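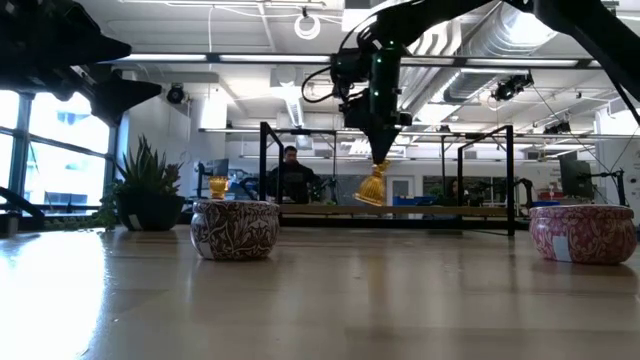 # About Vunside

Vunside packs and supplies tins, cups and small serving pieces to cafés, gift shops and caterers. The company was started by Marcelino Quintana and Jagadeesh Chettiar in one rented unit on the Fastham estate, and it still works from the same building. There are now 40 people on the payroll across packing, stockroom and office.

## What we handle

The range is divided into two groups.

**Printed tins.** Round, lidded, in floral and paisley patterns. Most are sold empty to tea and confectionery packers, who fill them on their own premises. Each tin carries a white label on the outside of the body. Labels are applied before the tin is shelved and are removable without solvent.

**Cups.** Small glass and metallic-finish cups, including ribbed and fluted shapes. They are supplied singly or as part of a set with a tin.

The current catalog lists 1,049 lines. Discontinued patterns stay in it for as long as stock remains, marked "D" after the line number. We do not reprint a pattern once it has been withdrawn.

## How sets are put together

Sets are laid out on a table before they are boxed. Pattern, lid fit and cup finish are checked in daylight, so the checking tables stand near the windows; colors that match under the stockroom lamps can differ noticeably outside. Pinks and purples are the worst for this.

Fluted cups are stored rim down. A cup is placed on a lid only to check the proportions of the set — it never travels that way. For shipping, the cup is wrapped separately and packed beside the tin, with a card divider between them. Tins go into the carton with lids on and patterns facing the same direction, which makes a wrong item easier to spot when the carton is opened.

Our standard carton holds nine tins. Mixed cartons are available on request and take one extra working day.

## People

- Marcelino Quintana — purchasing and pattern selection
- Jagadeesh Chettiar — stockroom and dispatch
- Hernán Restrepo — set layout and checking
- Mohandas Kandasamy — trade accounts
- Kenneth Catacutan — returns and replacements

## The Brukasberg store

Overflow stock is kept at Brukasberg, which has 3,739 shelf positions. Orders drawn from both sites are combined at Fastham before dispatch. Stock is counted at both sites every May, and no orders leave during the count.

## Samples and returns

Trade customers may request samples of any line in stock. Dented tins and chipped cups are replaced if reported with the line number and the carton label. Please keep the divider cards until the contents have been checked.

Page revised Jun 18, 2018.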